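Toilet brush never dries out and the cup smells. What am I doing wrong?

Asked 4th September in Bathrooms & Plumbing

We moved into a rental in Grurcombe and I bought a plain white brush with an open cup-style holder. I scrub, I put the brush back, and by the weekend there's a puddle in the bottom of the cup that I would not wish on an enemy. I've tried bleach. I've tried ignoring it. The toilet is jammed in a corner, so there isn't much floor to play with, and the tile is a blotchy stone-look thing that hides dirt a little too well.

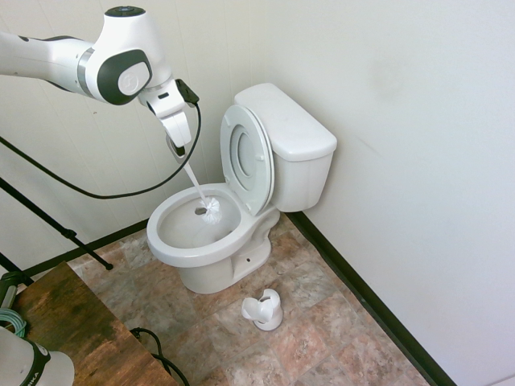
Cludada wrote that the puddle is just the water you carried over from the bowl, and that no amount of bleach will fix it if you keep topping it up. Flush, rinse the brush in the clean water, then lower the seat onto the handle so the head hangs over the bowl. Leave it 90 minutes and go live your life. Then put it back. Tell the other people in the house first. I didn't, once.

2 answers

Answer 1 (accepted)

What Cludada said, plus wash the cup itself. Hot water and dish soap, once a week, dumped in the toilet and not in the sink where you brush your teeth. Let it dry upside down on an old rag. Replace the brush when the bristles go flat. Mine gets swapped every January, which is the only resolution I keep.

Answer 2

get a silicone one. I have the Valtonen, it was 12 bucks and it dries fast. don't know about the smell, I have allergies

Comments

The seat trick works but our lid won't stay put on the handle. Had to hold it with a shampoo bottle.

Is a paper towel in the bottom of the cup a bad idea? Asking after doing it for a year.

Yes. Very.

Contact | Clakura Home Help | Viewed 2,015 times | Copyright Clakura | Back to top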